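Towels and waffle cloths: washing, drying and folding

Notes on keeping cotton towels absorbent and getting them to stack flat. Most of this applies to bath towels, tea towels and waffle-weave cloths alike. Exceptions are marked.

Before first use

Wash new towels once on their own at 40 degrees. Mills commonly put a softening finish on the cloth, and it repels water until it has been washed out. Waffle weave shrinks more than terry, mostly along its length, so do not cut or hem it to size until it has been through two washes.

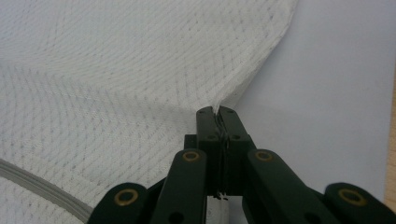 Detergent should be measured for the hardness of the water. In a hard-water area, liquid tends to leave less behind than the supermarket powders, though powder is better at keeping whites white. Too much of either builds up in the loops and the cloth turns stiff. If a towel feels waxy when damp, run it through a hot wash with no detergent at all, then a second rinse.

Fabric softener is best left out altogether. It coats the fibre and cuts absorbency. A tumble dryer, or a good shake before pegging out, does the same job.

Load size

Fill the drum to two thirds. Towels hold a lot of water and a packed drum will not rinse them. An odd single towel goes out of balance and the machine will refuse to spin; add a second one of similar weight.

Drying

Shake each towel hard by the short end, 10 times or so, before hanging. This lifts the loops. Peg by the hem and not by the middle, or a ridge sets across the cloth. On an indoor airer leave a clear rail between towels – two if the room is unheated. My own airer is a Skarkia with fixed rails and it takes four bath towels on that spacing.

Waffle cloths should come off the line very slightly damp. Pull them square by opposite corners, then finish flat.

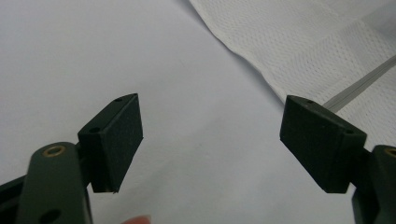
Folding is easier on a hard surface than on a bed. Wipe the top down first and let it dry fully, as white cotton picks up any residue. Lay the towel out with the long side towards you and smooth from the middle outwards. Bring the long edges together, then fold the length in thirds. Hems should finish inside the fold. A shelf of towels with the folds facing out stays tidy for longer, and one can be pulled without dragging the next.

If the hem has shrunk more than the body, the towel will ripple along that side and no amount of smoothing will cure it. Dampen the hem, stretch it gently by hand every few inches, and press with a warm iron on the hem only. Do not iron the body of a waffle cloth. It flattens the cells.

Storage

Put clean towels at the bottom of the pile and take from the top. Leave a gap at the back of the cupboard for air. Anything put away damp will smell by November, and a sour towel needs a 60 degree wash with soda crystals before it is fit to use.

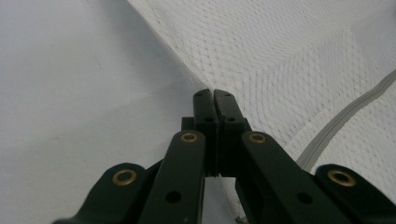
Girish Khurana writes that thirds do not suit a narrow shelf. He folds in half lengthways, in half again, and then rolls from the hemless side, which gets nearly twice as many hand towels into the same space. He also asks whether soda crystals are safe on coloured waffle.

They are on most fast colours. Test a corner first, and keep them off anything with wool or silk in it. Rolling is fine for hand towels. Bath towels rolled that tightly take a set and need shaking out before use.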